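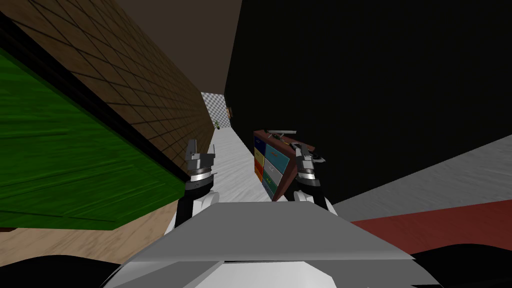
Katach Household Manipulation Project
Progress report to the Pretorius Fund, period ending December
Prepared by the simulation group, Herley

Summary

Work in this period was taken up mostly by one fault. In the corridor task the simulated two-arm robot drives up to a cabinet, stops, and reaches for a drawer. From the second week of the period, some runs ended with the robot's base at a wrong angle, and in a few of those an arm drove into the cabinet at full commanded speed. We stopped the planned drawer trials, found the main cause and fixed it. One smaller problem is still open. The drawer trials will finish in the next period, and we are not asking for more money.

What went wrong

We ran 58 corridor trials before the stop. In 5 of them the controller reported a level base while the simulator's own record showed the base tilted. The arm planner trusts the controller, so it planned reaches for an upright robot. The head and wrist views were tilted along with the body, and the drawer detector, trained on level views, either lost the cabinet or placed the handles too low.

In 3 of the 5 the gripper made contact with the cabinet before the force limit stopped the arm. The limit is set at 30 newtons. It worked each time, but later than it should have. The log shows a delay between the contact and the stop command, and on the real arms that delay would have been long enough to damage a finger or a drawer front.

No hardware was involved. The real robot at the Kallmont site was not running this software version, and we have held it on the older one as a precaution.
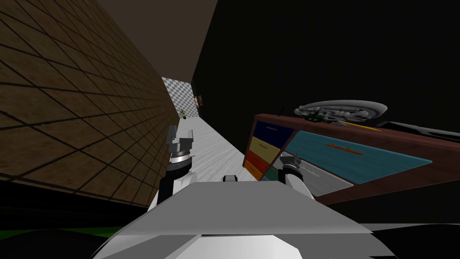

Cause

The base pose is worked out from two sources, the wheel model and a simulated tilt sensor. When the base crossed from one floor surface to another, the sensor message sometimes arrived late. The code filled the gap with the last good value and then never went back to the live one. From that point on the controller was reading a frozen number. It raised no warning, as a frozen value and a steady value look the same to the check we had written.

We spent the first part of the investigation on the wrong thing. The tilted views looked like a camera mounting error, and we rebuilt the camera mounts in the model before anyone compared the base record with the controller log. That cost us most of a week.

Wrist views were more useful than we expected. They are saved with every run, and the tilt can be read from the wall tiles even when the cabinet is out of view and the gripper is open and empty.

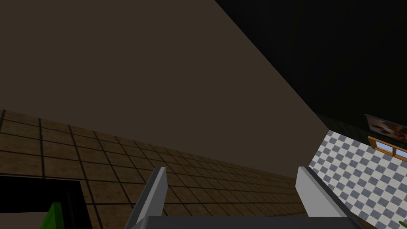 We now use the grout lines as a separate check on the base angle. If the lines and the tilt sensor disagree by more than a set amount, the run halts before any reach begins. The check depends on there being a regular pattern to look at, so it will not carry over to plain rooms — we treat it as a test aid and not as a safety function.

Fixes made

The sensor reader now rejects any value older than the control cycle and stops the base. The force limit has been moved out of the planner and into the arm controller, which removes the delay. Both changes passed replay of the failed runs.

Still open

We do not know why the base tipped in the first place. The floor join is the likely reason, but we have only reproduced it twice, and both times with the older contact settings. Until this is settled the Kallmont robot stays on the previous version.

Next period

Repeat the full set of corridor trials with the fixes in place, settle the floor join question, and restart drawer opening with one arm before going back to two.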